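Stillia Community Help > Days out and events > Technology

Is the robot open day at Motutgate worth the trip from Firkdale?

Asked by Wiebke Oltmanns, February 21, 2021

My son is 14 and has announced that he will be a robot engineer, having previously announced that he would be a vet. Motutgate do an open day where you can try the hand-held grippers they use to teach robots. The bus takes 43 minutes and I get sick on buses. Is there enough to fill an afternoon, do you get to hold anything, and is there somewhere for a parent to sit? The listing says "immersive", which last time meant a dark corridor.

3 answers

Answer 1 (accepted), by Reinholz

I went in October with my niece. Yes, you get to hold things, and after the first half hour you may wish you didn't. The grippers are bigger than they look on the poster. You take one in each hand, somebody fits you with a headset strap, and then you are asked to pick up small objects as if you had never had fingers. I am a retired dentist and I was dreadful at it.

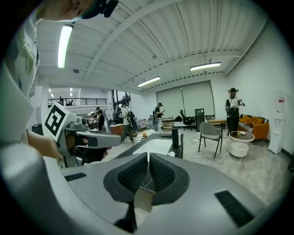
Two grippers at work on the main floor at Motutgate. Orange sofa over on the right.

As to sitting, there's the sofa and a grey chair, and I did a long shift in the chair. The talk beforehand is 30 minutes and could lose ten of them without harm. It explains that the square black and white markers help the computers work out where each gripper is, and then explains it again for the people who came in with coffee.

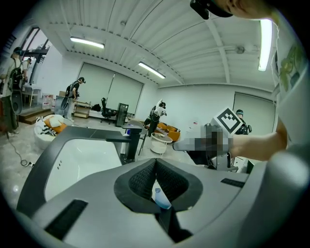 My niece loved it, I should say. She had to be peeled off the second gripper at closing time and has talked of little else, mainly to me, mainly in the car. Take a lad who likes fiddly jobs and he'll be fine. One who wants a robot that walks about and talks to him will be cross by the tea break. Nearly 100 people came on our day, so put his name down for a turn as soon as you get in, then go and bag your seat.

Entry was 6 pounds and they only took cards.

Answer 2, by Reinhold Hellwig

Depends what you mean by worth. The bus stops right outside but on the wrong side of the road going home. I didn't go in myself, I was dropping someone off. Parking is a disgrace.

Answer 3, by firkdale_mum

Is this the same place that did the trampolines?

Comment on Answer 1, by Wiebke Oltmanns

Thank you, that's very useful. He can thread a needle so I have hopes. Do you know if they let under-16s use both grippers or just the one - the form isn't clear. And was there tea, or does "tea break" mean they stop and look at you?

Reply, by Reinholz

Both, with an adult signing the sheet. There was tea. I wouldn't go for the tea.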